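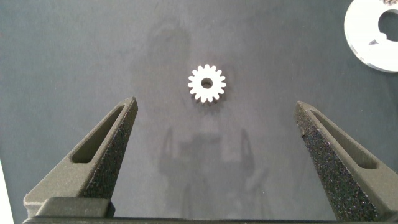

Gripper budget for small gear picking – what would you cut?

gearbox_mel
Trying to get a quote signed off before September. Small white spur gears, laid flat, dark grey surface. Zastgate want 1,821 for the gripper plus 600 for a spare set of fingers. Dollars, ex tax. Is the spare set worth it or do I print my own??

flatwhite_cnc
Print your own. 600 for fingers is robbery. Budget 15 a pair in material and keep 5 pairs in the drawer.

Rirnuletti_fan
Disagree. Did that on our Clalunetti cell, tips were never the same twice. Spent more on labour re-teaching than the spares wouldve cost.

flatwhite_cnc
then your printer needs a tune mate

gearbox_mel
Fingers on now are the dark grainy ones with the long slot. Teeth on the gear are short and blunt so I'm not too fussed about damage. Bigger white ring has to go through the same station tho – does that change the sums? 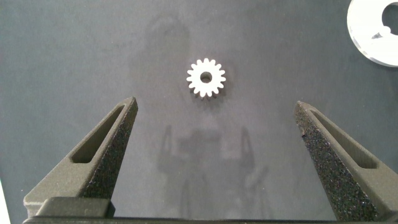
Reply from ozzie_bits
Changes it a bit yeah. Check the opening against the ring's outside before you sign anything. If it won't span it you're buying a second gripper and the 600 is small beer. Öztürkmen do a loaner, ask for teh wide one.

Rirnuletti_fan
+1 on the loaner. Still say buy the spares.

gearbox_mel
Ok, measuring the ring tonight. Will ask Zastgate to split the quote into two lines.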